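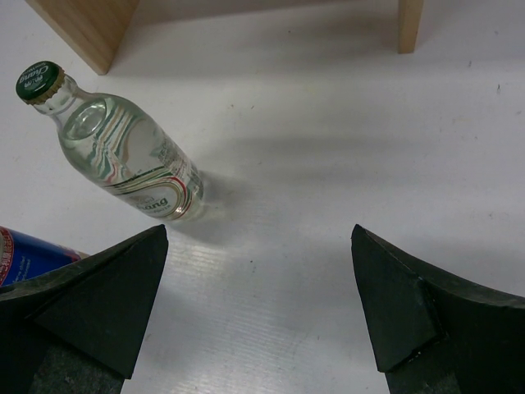
Chang bottle on the white table, with a blue can beside it.

I had meant to stay an hour at the Wiegand open day and ended up staying most of the afternoon, which anyone who has traveled with me will find easy to believe. The hall sits behind the old Trendport building in Wilomholm, and there were already people standing in the entry when I got there on August 7, 2024. Zoi Tsoukalas met our little group at the door and handed out the visitor badges, and then we were off – past the coat racks, past a very good coffee urn, and into the long room where the drinks packaging is laid out.

I am fond of packaging, so I was happy right away. The Chang bottle was my favorite. It is clear glass with a dark green crown cap, gold around the crimped edge, and the label is mostly see-through, so the wavy stripes on the far side show through the glass and mix with the ones in front. Rüdiger Wendt told us the collection holds up to 2,000 pieces (they rotate what is out), and that the see-through labels get the most questions from visitors. I asked three myself, so I suppose I helped.

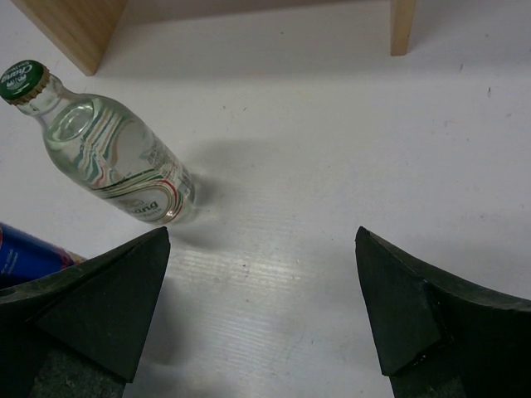
I liked being able to look at a bottle lying down, too. On a store shelf you only ever get the front, and I had never paid much attention to the little white elephants on the cap or to all that fine print down near the base. Atieno Makokha, who was standing next to me, has a shelf of caps at home and wanted to talk about nothing else, and we fell so far behind that Dirk Kohlhase had to come back for us.

After that came a talk on glass recycling by Sieglinde Kleinschmidt, with 80 chairs put out and most of them taken. The next open day is in January. Parking is easier on the Allurgate side, and bring a sweater, the hall is chilly even in summer.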